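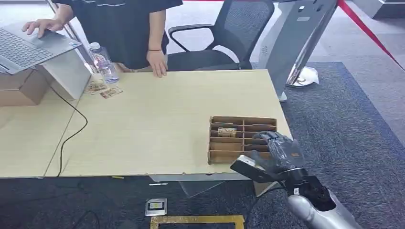

Tray on the right side of the table, one block in.

Home Tickets Parts Help Log out

Ticket 3121 - divider tray, cells too tight
Opened by: Natália Machala
Status: open

Blocks go in the cardboard tray fine, then stick. Have to lift the whole grid to get one out. Started after we swapped to the Clumer trays, old Jelínek ones never did it. Also tray creeps when you pull. Also the laptop cable, see below. 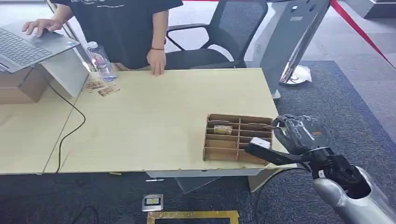
Table w/ tray, laptop on its stand, cable over the front edge

Reply, Hongjun Lu: is it all the cells or just some? Cell width on the order sheet is 32, block is 28, shoud be plenty. Check nothing's folded at the bottom.

Natália: some. Worst in the middle rows. Bottom looks ok to me. Measured two bad ones, both under 32.
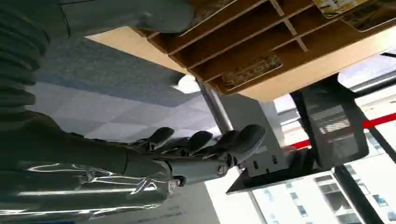 STORAGE / SHELVES

Spare trays: please don't stack anything on them. Matěj found one squashed under a box of 281 blocks, grid had gone out of square. Might be the same tray, not labeled so can't tell. Packages go in the cubbies, flat, one deep.

Tried so far
- squared up the grid by hand, held for a morning
- tape under the two front corners, creeping stopped
- turned tray round, no diffrence
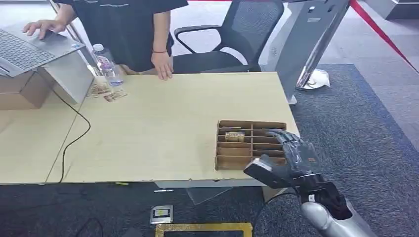

Still to do

1. Swap in a fresh tray, write the date on it.
2. Reroute laptop cable off the back. It runs over the front now and catches on sleeves.
3. Clear the bits of packaging by the water bottle, they end up in the cells.
4. Eduard to ask Clumer re: thicker dividers.

Branislav: cable clips are on order, leave 2 open til they come.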